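Ticket 89 -- Black garments slipping off hangers, rack at Nanden fitting room
Status: open
Product: Skidine light wooden hanger, metal rack
Site: Nanden

Reported issue
Dark knit tops hung on the Skidine hangers slide off one shoulder and end up on the floor. Light cotton shirts on the same hangers stay put. First noticed in September, after the rack was moved away from the door.

Checked so far

1. Rack level. Spirit level on the bar reads true in both directions. Tightened the end fittings anyway. No change.

2. Hanger finish. Wiped 4 hangers with a damp cloth and left them to dry overnight. One of the tops held until 2 p.m. the next day, then dropped on the left side. The other three dropped sooner.

3. Hanger width. The hangers are 44 cm across. The neck opening on the size small top stretches enough under its own weight to clear the shoulder end. On the large, it clears with room to spare.

4. Air movement. Closed the vent over the rack for one shift. No change.

5. Buttoning. Tops with a neck button stay up when the button is closed. Most of this batch has no button.

Interim handling
Knits without a button are to be folded and shelved. Anything found on the floor gets shaken out, checked for lint and laid flat before it is folded -- black shows every fiber, so the surface under it has to be wiped first. Do not rehang a top that has been lying in a heap until the creases are out, as the twisted shoulder seam makes it slip sooner.

Parts requested
Shemweta non-slip strips, 2 packs, to be fitted to the shoulder ends. Delivery goes through Skirbridge. If the strips mark the fabric, next step is a narrower hanger.

Attachment: hanger on the bar, black garment crumpled on the white floor panel.
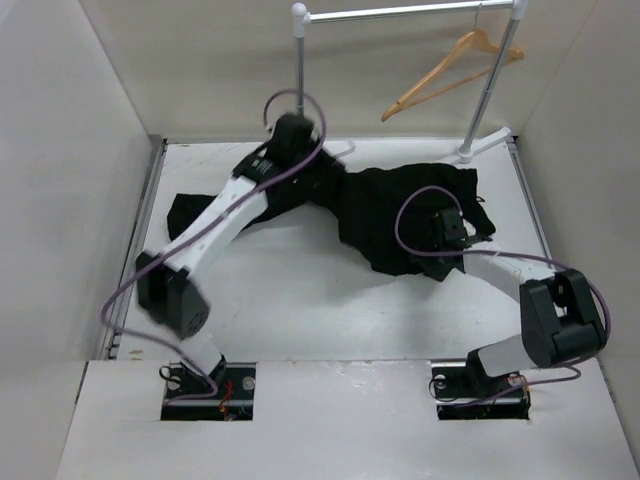 Oduor Swai: Before you fit the strips, try folding the knit in half lengthwise and draping it over the hanger, with the sleeves and body crossing the bottom bar if yours has one. We had the same thing with a heavier yarn and the strips left a ridge at the shoulder that needed steam to get out. Please post the yarn weight too.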